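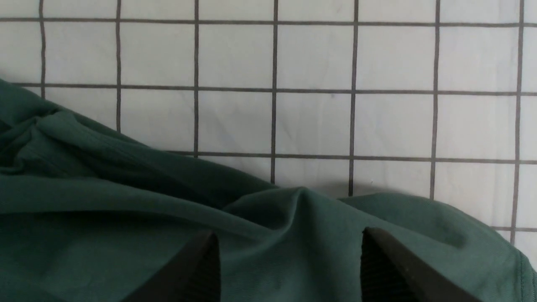

Raken Cloth Set

A collection of short recordings of household cloth being spread, smoothed, folded and stacked on a table. This file covers what is in the set, how the cloths were chosen and prepared, how the folders are laid out and what to watch out for.

Maintained by Renata Toledo and Hjalti Dalsgaard. Last revised 04/07/2025.

Contents

The set has 1,000 recordings. Each one covers a single task on a single cloth, from the moment the cloth is let go over the table to the moment the operator marks the task as done or gives up. Recordings that were given up are kept and labeled. They are not stored separately.

There are four tasks:

spread – the cloth starts in a heap and should end up flat, with all corners out
half – the cloth starts flat and is folded once, edge to edge
quarter – as above, then folded again across the first fold
stack – a folded cloth is moved onto a pile of folded cloths

Most of the set is spread and half. Stack was added in May, after the rest was finished, and has the fewest recordings.

The cloths

We used 13 cloths. All were bought or donated as ordinary household goods, and none was made for the project. Each has a short code that appears in the file names.

Napkins: nap-01 to nap-04. Plain cotton, hemmed on all sides. nap-03 has a loose hem at one corner that got worse as the work went on.

Dish towels: tow-01 to tow-04. Two are waffle weave and two are flat weave. The waffle ones hold a crease badly and tend to spring open at the second fold.

Table linen: lin-01 and lin-02. lin-02 is heavy and was only used for spread and half.

Odd pieces: odd-01 to odd-03. These are cut lengths with at least one raw edge, given to us by Elisa Vitale from her sewing room. Fraying threads were trimmed when they got longer than a finger width. Trimming dates are in notes.txt.

Cloth colors are listed in cloths.csv. Several are dark, and on those it can be hard to tell a fold from a shadow. If your work depends on finding the edges of layers, look at the dark cloths on their own before mixing them with the rest.

Washing and pressing

Every cloth was washed twice before first use to get the sizing out and let it shrink. After that, cloths were washed when they looked dirty or when a session ended, whichever came first. No fabric softener was used. An early batch washed with softener slid around on the table too much and was thrown out.

Cloths were air dried and then pressed with a warm iron. The exception is the runs tagged unpressed, where the cloth went straight from the drying rack to the table. There are around 400 of these. Old creases show up clearly in some of them and can be mistaken for new folds.

Measurements in cloths.csv were taken after the second wash, flat, without pulling. Wiesława Pawlak measured each side separately, so a cloth that is not quite square has different numbers for opposite sides. Please do not average them and report the result as the size of the cloth.

The work surface

Recordings use either a plain surface or a gridded one. The surface column in index.csv gives plain or grid.

The grid is there to give a rough sense of where the cloth lies and how far it has moved. It is not a ruler. The lines are a bit wavy in places, and the cells are not accurate enough for measuring. Use the side lengths in cloths.csv if you need real sizes.

The surface was wiped between sessions. Lint from the odd pieces does turn up on it, mostly as short threads.

How a heap is made

For spread, the starting heap matters, so we tried to keep to the same method. The cloth is picked up near its middle, held until it stops swinging, and lowered until the hanging part touches the table. Then it is let go. It is not patted down or shaken out.

This gives a low heap with a few soft ridges. Sometimes a corner ends up underneath. We did not redo those. In the index they are marked corner_under = yes, but only if the operator noticed before starting, so a blank in that column does not mean all corners were in view.

Files

index.csv – one row per recording: file name, cloth code, task, surface, pressed or unpressed, result
cloths.csv – one row per cloth: sizes, weight, weave, color, hem type
notes.txt – operators' notes in the order they were written
recordings/ – one folder per cloth code
removed.txt – recordings taken out and why

The result column has three values:

done – the task was finished and the cloth met the check below
partial – the operator stopped with some part of the task complete
failed – no useful progress, or the cloth went off the table

Checks

A spread cloth counts as done when all corners are showing and no part is doubled over. Small ripples are allowed. A half or quarter fold counts as done when the edges that should meet are within two finger widths of each other along their whole length. For stack, the cloth has to stay on the pile after release, with no corner hanging down past the bottom of the pile.

Barbara Piątek did the checking for spread, half and quarter. Stack was checked by Hjalti. The two of them compared results on a small batch first and agreed on most, but Hjalti was a little more generous with hanging corners. We have left his labels as they are.

Known problems

tow-02 and tow-04 were swapped for part of one session. The file names were corrected, but the mentions in notes.txt were not.

The weight for lin-01 was taken on a kitchen scale that was later found to read low. It should be weighed again.

Some recordings of odd-02 start with the cloth already partly flat. They are labeled spread but are easier than the others.

There is no fitted sheet, no sock, no shirt and nothing with buttons or elastic. Results on this set say little about laundry in general.

Use

The set may be used and shared for research and teaching, with credit to the Raken Cloth Set. If you add cloths of your own, please give them new codes and keep the existing ones unchanged. Include side lengths after washing, and say whether you used softener.

Corrections to labels are welcome. Send the file name, the current label and the label you think it should have. Changes are gathered up and made together, and the old values go into removed.txt with the reason next to them.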